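Table paper

Table paper is plain paper laid over a work surface to take the marks that would otherwise go to the table. It is used in packing rooms, craft rooms, school kitchens and any household that has tried to glue something on a good table once. It should not be confused with the paper tablecloth, which is meant to be looked at, or with blotting paper, which has ambitions of its own.

Types

Most table paper is white and sold on a roll or in flat sheets. White is the usual choice in spite of showing everything. Supporters consider this an advantage, as a spill can be found before a sleeve finds it. Brown paper hides dirt better and is preferred by people who change it less often.

The packing trade in Skultance long bought its paper from Wiken, whose standard roll ran to 308 feet and was too wide for every table in town. Trimming the overhang became a regular morning job. Damov later brought out a narrower roll, and the offcuts, which had been serving as shopping lists, were missed.

Laying

The sheet is set square to the table and smoothed from the middle outward. It may be taped at the corners, weighted, or left alone. Paper left alone tends to follow the first box that is dragged across it. Creases are generally harmless, though a narrow bottle set down on one may lean.

A Hegazy fold is a strip 2 inches deep turned under the front edge of the sheet. It spares the forearms of whoever is working there and collects crumbs with great efficiency.

Marks

Marks on table paper fall into the explained and the unexplained. The first group includes pen, glue, coffee and ink from damp cartons. The second is larger. Smudges, specks and short streaks build up during ordinary handling, and few workers will admit to any of them. Rubbing usually makes a mark wider. A sheet is commonly turned over once, after which both sides are dirty and the matter is closed.

Use with bottles and boxes

Bottles are stood on the paper beside an open carton, with the label toward the packer when the packer remembers. Cardboard dividers keep the contents from knocking together. They also catch on the thing being lowered in, so a clear space is kept next to the box for second attempts.
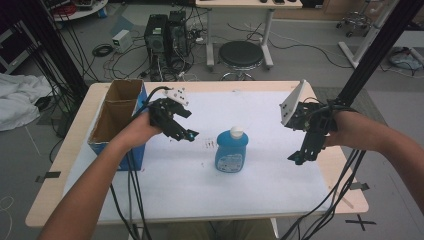

A blue bottle on white paper, with an open divided carton to its left.

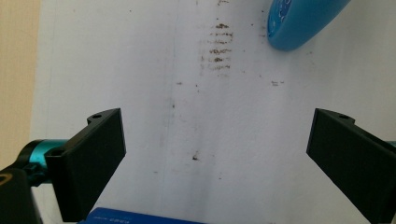

Brownish marks on a white surface.

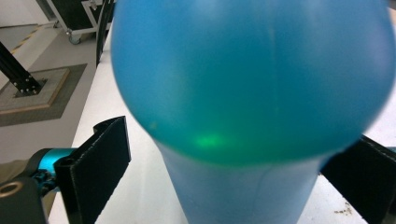
Blue translucent object, close up.

Replacement

Opinions on when to change the sheet differ. The Skultance rule allowed up to 40 boxes per side, but depended on someone keeping score. Households go by visitors. A layered table, with 5 sheets put down together and peeled off as needed, saves time until the top one tears and takes the next with it.

Used sheets that are dry and free of tape can often go in with paper recycling. Greasy ones cannot, whatever the person carrying them to the bin may hope.

See also

Butcher paper
Desk blotter
Drop cloth
Shelf liner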